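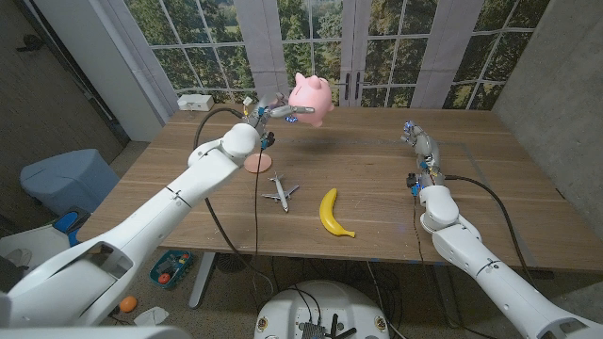

Re: [flandale-walkers] Creek path in December, and the bus

Hello all, and a big hello to the new names I've seen pop up on the list this month. I'm sorry to be slow in answering. I had my sister's family here and the house was full of boots and wet coats, and I only got to my mail after supper tonight.

Leonie Kingi wrote:
> Hi everyone. We moved to Flandale over the summer and I've been
> enjoying your trip reports very much. Two questions. Is the creek
> path from Brunton up to the Comano overlook walkable in December,
> or is it too muddy? And can you still get back by bus from the top?
> The timetable posted at the shelter looks pretty old. I'd be
> bringing my father, who is 74 and a good steady walker but doesn't
> care for steep steps. We'd like to be out for half a day at most.
> Thanks!
> Leonie

Leonie, welcome! Your father sounds like my kind of walker. I've done the creek path every winter since we came here, and I'd say yes, go, but let me tell you how I would do it.

The first stretch out of Brunton is the muddy one. It runs along the bottom of the hayfield and the water has no place to go. If the ground is frozen it's a pleasure, hard and crunchy, and you can be across it in no time. If it's been raining, skip it and start from the gravel lot by the old feed store instead. You lose very little (a view of the back of the feed store, mostly) and you join the path right at the footbridge. There's room for several cars, though please leave the gate side clear.

From the footbridge up to the beech woods it's easy going, a gentle grade the whole way. The leaves are deep this year and they hide the roots, so I take a pole, and I'd bring one for your father too if he doesn't mind carrying it. My husband wouldn't use one until he was past seventy and now he won't walk to the mailbox without it.

Now, about the steps. The sign at the fork says the overlook is to the left, and that's true, but left is the staircase. Those are railroad ties set into the hill and they are steep and slick, and the handrail stops partway up for no reason I've ever heard. Go right. It isn't signed for the overlook, only for Baveck, but after a few minutes there's a wide old logging road that doubles back to the left and brings you up behind the picnic shelter. It adds a little distance and saves a lot of knees. The top is at 1,826 feet according to the marker, and on a clear morning you can see all the way down the valley to the water tower in Baveck.

The wind up there can be fierce. Eat your lunch in the beech woods on the way up, there's a long flat rock just off the path, and save only the thermos for the top. I carry soup — barley this time of year — and a bag of the hard ginger cookies, because the soft ones turn to crumbs in my pack.

As for the bus, you were right not to trust that timetable. It's from before they changed the route. The number 9 still stops at the Comano turnaround, but on the winter schedule it only comes up twice in the afternoon, and on Thursday it doesn't come up at all. Please call the depot the day before to get the times. The driver will not see you if you sit in the shelter, so stand out by the post and wave. The ride down to Brunton takes 20 minutes and it's a lovely ride, especially if you get the front seat on the right-hand side. If you miss the last one, the road down is paved and has a good shoulder, but it gets dark early and I wouldn't want to do it without a flashlight.

For time, we usually leave the feed store at nine-thirty and are at the overlook a bit after noon, and that's with plenty of stopping. My husband stops for every woodpecker.

One more thing for everybody. The big hemlock that came down across the Baveck trail in the last storm is still there. You can get under it on the uphill side if you take your pack off, but I wouldn't try going over. I've reported it twice. If someone is going that way with a camera, would you send a picture to the list so I can pass it along with my third try?

Leonie, if you'd like company, write to me off the list. We'll be going up again before the holidays, whenever we get a dry spell, and we'd be so glad to have you both along. Tell your father there will be cookies.

Warmly,
Dot

P.S. I have somebody's gray wool mitten, left hand, from the last group walk. It's been washed and it's on my hall table.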